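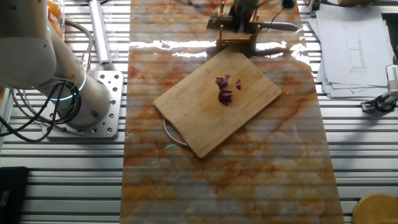 Tiltier共享工坊讲义 第6讲 第41页

大家好，上次说到一半就散场了，这一讲接着讲台面上的事。第5讲的夹爪接线图还没抄完的同学，去找Chae-won Yoon要，她那份比我的整齐多了，我的那份自己都看不太懂（真的，我昨天对着它找地线找了十分钟）。

先把题目摆出来：我们要让一条机械臂在砧板上认出一小块切好的紫色菜，走过去，夹起来，放到指定的地方。听起来特别简单对吧！我当初在家里也是这么想的，觉得一个周末就能弄完，结果弄到现在还在改。所以这一讲基本上就是我的踩坑记录，顺序有点乱，按我踩的先后来。

6.1 底座

先说底座。我最早在家里是用两个木工夹把臂夹在餐桌边上的，能动，但每次急停整张桌子都跟着晃，晃完坐标就偏了一点点，偏得不多，刚好够让你夹空。后来搬到工坊，用的就是现在这种办法：铝型材台面，台面有通长的槽，上面固定一块打满螺纹孔的方板，臂的最下面一节坐在方板上。槽的好处是可以整体平移，孔的好处是挪完还能回到原来的位置。

安装的时候请记一下：先把方板放好，四个角的螺栓都带上但不要拧死，臂装上去之后再对角拧紧。Hollis Calloway第一次是顺着一圈拧的，拧到最后一颗，板子翘起来一条缝，能塞进一张名片。那次只好全部松开重来。

拧完以后在板子边上用铅笔画一条线，画在台面上。以后谁不小心撞了一下，看线就知道动没动。

线缆也顺便讲掉。黑色的几根从臂的侧面出来，要留弧度，别拉直。留多大呢？把臂手动转到最远的姿势，线还能松松地垂着，就够了。我见过有人为了好看把线全扎成一束，扎得漂漂亮亮，然后第二关节一转，插头就被拔出来了……对，那个人是我。

6.2 台面和反光

这部分我要多讲一点，花的时间最多。

砧板底下垫的是大理石花纹的面，米白底子，橙红色的纹路，亮面的。好看是好看，可它会反光！顶上的灯一照，上半部分就是一大片白，相机看过去那一块什么都没有了。我们录的那批画面一共3,766帧，我一张一张翻过（Liv Holmgren帮我翻了后半截，谢谢Liv），有1,091帧因为反光太重，识别程序给出来的位置根本不能用。差一点就到三分之一了，心疼。

另外那些橙色、锈红色的纹路也会捣乱。紫色的菜和橙红色的纹路，人眼看着差得远，可是光线一暗，程序里的色相值就往一块儿靠。我一开始把颜色范围设得很宽，心想宁可多认几个，结果机械臂非常认真地走到一条石纹上面，去夹那条石纹。夹了三次。

怎么办呢，我试过下面几种，效果写在后面：

换哑光的垫子：最有效，但工坊里大家共用台面，不一定每次都能换。
灯斜着打：有用，要慢慢调，亮斑会从一边跑到另一边，把它赶到砧板外面就行。
相机前面加偏振片：有用，画面会暗，曝光要重新设。
软件里只看砧板以内的区域：一定要做，代价几乎为零，先找砧板的轮廓，再在轮廓里面找紫色。

最后一条请大家今天就加上。砧板是浅色的，木纹也均匀，拿来当背景比石纹好太多了。找轮廓的时候留意砧板是斜着放的，别用正的矩形去框，要用能旋转的那种最小外接矩形，不然四个角会框进来一大堆石纹，等于白做。

有同学问过砧板干吗不摆正。摆正当然好算，可谁家做饭会先把砧板和桌边对齐呀。我就让它斜着，每次开始之前随手推一下，程序要是受不了，那是程序的问题。

6.3 从腕部看过去

前面讲的是从外面看整个台面的相机，这一节换到装在腕部的那个小相机。两个都要用：外面那个管“大概在哪儿”，腕上那个管最后那一小段。
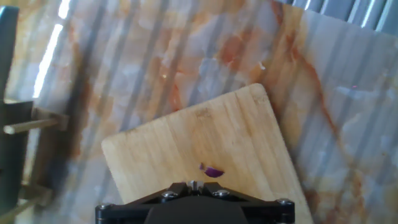 摄影：Wenche Myklebust／Tiltier工坊

腕部相机有个很方便的地方，夹爪永远在画面的同一个位置，底边中间那一块黑色的就是。四颗银色的六角头螺丝排在上沿，我拿它们当记号用：开机以后先检查这几颗螺丝在画面里的位置，和标定那天存下来的比一比，要是整体挪了，说明相机支架松了，先别跑程序，去拧支架。这个小检查写起来就几行，救过我很多次。

不方便的地方是相机和指尖不在一条线上。我这套量出来的偏移是102毫米，写在配置文件的第一行。你们自己的支架肯定跟我不一样，请自己量，千万别抄我的数！上一期有个小组抄了，整整一个下午都在夹空气，还怀疑是电机坏了。

量的办法：让夹爪停在一个固定的高度，在砧板上贴一小片胶带，记下胶带在画面中的位置；然后手动把指尖挪到胶带正上方，看机械臂的坐标走了多少。换几个位置多做几遍，取平均。如果几遍之间差得很大，先别急着平均，八成是6.1里哪颗螺栓没拧紧。

还有对焦。腕部相机离东西一近，旁边的架子就糊掉了，这没关系，砧板上那一小块是清楚的就行。有人一看到边上糊就去拧镜头，把中间也拧糊了，所以我现在干脆在镜头环上点了一滴指甲油固定住。

6.4 夹小块东西

菜切出来的形状是不听话的。有的像小碗一样弯着，有的只剩薄薄一条，还有两块叠在一起的。我建议按下面的顺序来写：

先挑单独的那块，周围空着的优先。叠着的放到后面，拿走别的以后再重新看一遍，不要用旧的位置。
弯的那种，夹爪沿着短的方向合拢，别去夹两个尖，一夹就弹出去。
特别薄的那种先跳过！我知道你们想试，下一讲再试，到时候会换软一点的指尖。

下降的速度放慢，离板面还有一点点的时候停一下，重新看一眼画面，再往下。这一停会让整个动作显得笨笨的，演示的时候不太帅，可我后来把它去掉过一次，然后又乖乖加回来了。

夹紧的力也别一上来就给大。Hollis的第一版是照着夹螺母的力设的，洋葱被夹成了一滩，汁水顺着指头往里流。我拆开擦了很久，接下来好几天整个工具箱一股味道，坐我旁边的人都挪走了。

说到味道，练习的时候不一定非要用真的菜。Idun Vik在家里用紫色的橡皮泥捏了一堆假的，晚上练手特别合适，第二天早上它还是原来的样子，数据也好比较。只是橡皮泥有点黏，松开夹爪的时候会跟着抬起来，这一点和真菜不一样，写放下动作的时候要想着。

6.5 刀那一头

台面上方还有一个带刀的架子，刀刃是露着的。这一讲完全不用它，但是它就在那儿，所以规矩先讲清楚，后面第8讲我们再细说。

一、臂通电的时候，手不进台面。捡掉下来的菜也不行，先按急停。
二、软件里给刀的周围划一个禁区，我设的是从刀架往外300毫米，臂的任何一节都不许进去，指尖也不许。
三、调架子的时候，臂断电，刀拆下来放进刀套，两件事都做完再动手。
四、一个人不开刀架。晚上工坊只剩你自己的时候，就练夹取，别的改天。

第二条多啰嗦一句：禁区要按臂的外壳来算，很多人只检查指尖坐标，指尖倒是离得远远的，胳膊肘已经快蹭上去了。仿真里先跑一遍，把外壳显示打开，从侧面看。

灯环的颜色也顺便背一下，我们这套平时通电待机亮的是青色。你们要是用别的臂，颜色的意思可能完全不同，翻自己的手册，别信我。

6.6 打印的那几页表

每组有一份记录纸，放在台面右边，别放到砧板那一侧去，风一吹盖住了相机就什么都找不到。每跑一次填一行：开始时砧板大概的朝向，灯有没有动过，夹起来没有，放对没有，没夹起来是偏了还是滑了。最后这一格最重要，“偏了”去查6.3，“滑了”去查6.4。只写“失败”两个字的，我会退回去让你重填，不好意思我就是这么烦。

6.7 作业

这次的作业在2024年9月25日晚上那堂课之前交，发到课程邮箱，代码和记录纸的照片都要。

第一题，把砧板轮廓的限制加进自己的识别程序，开和关各跑一遍，把认错的画面挑几张出来，写清楚它把什么认成了菜。
第二题，量自己的相机偏移，写出每一遍的数，不要只写平均值。
第三题，选做：把灯挪三个位置，看亮斑去了哪里，画在台面草图上。画得丑没关系，能看懂就行。

需要备用夹爪螺丝的，去Öberg的柜子里拿，拿完在本子上签个名。软指尖的材料还在路上，Vivham那边说最晚12月能补齐，下一讲先用我手上这几副轮着来，两组共用一副。

补充：第5讲第34页电源那一段，我把正负极写反了，请大家用红笔改过来，改完再通电。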